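Workshop > Notebooks > Povdale bench > Flower task

April, started 9.40
Entered by the bench lead, Goststead workshop

Second block of demonstrations for the Povdale task. The target is 300 usable episodes before we retrain, and 600 if the first lot looks thin. Both arms on remote control for the whole block, one operator driving and one person resetting the table.

Started with the vase step. Pinching the stem high up leaves the lower end free to swing, and the operator overcorrects. Pinching just under the fork is steadier but the finger hides the top of the stem from the wrist camera.
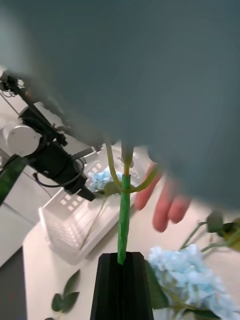
Agreed to allow a hand near the stem while practising only. Anything with a hand in it gets tagged "assisted" at the time and kept out of the training set. I forgot the tag on 2 episodes last block and had to go back through the lot.

Latency on the right controller was better after swapping the Muvgate hub to the other port. Left one still has a small lag when the gripper closes. Not fixed, see the Wieczorek notes on the filter setting before touching it.
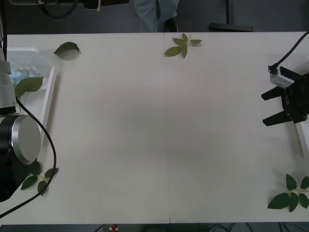
Right gripper open, table clear apart from the greenery.

Reset rule: leaves and sprigs can stay where they fall, as long as they are not under a flower. We want some mess in the data. Flowers go back by hand, heads towards the far edge, and not in the same spots each time.

Picking is harder with roses and hydrangeas mixed. The rose stems lie close to each other and the operator tends to drag one along with the other. Slower approach from above helps - close halfway, pause, then close fully. 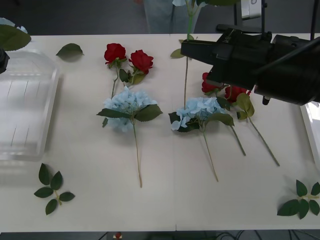 Page last changed: April, 16.15

Lifts with the stem upright are fine. Keep the pause at the top, the policy seemed to skip it last time and went straight to the turn.

Tried handing over between arms after lunch. Gave up after 3 goes and will do single-arm carries for now, with the other arm parked open on its own side. 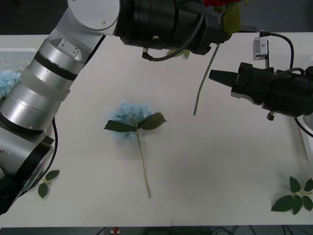

Wrist angle matters more than I had written down before. If the stem comes round pointing down and across the table, the operator has to unwind the wrist before the vase, and that adds a long wobble to the episode. Better to turn early, straight after the lift.

To do: check the cable loop on the left arm for rubbing, re-zero both grippers, copy today's episodes to the Goststead drive.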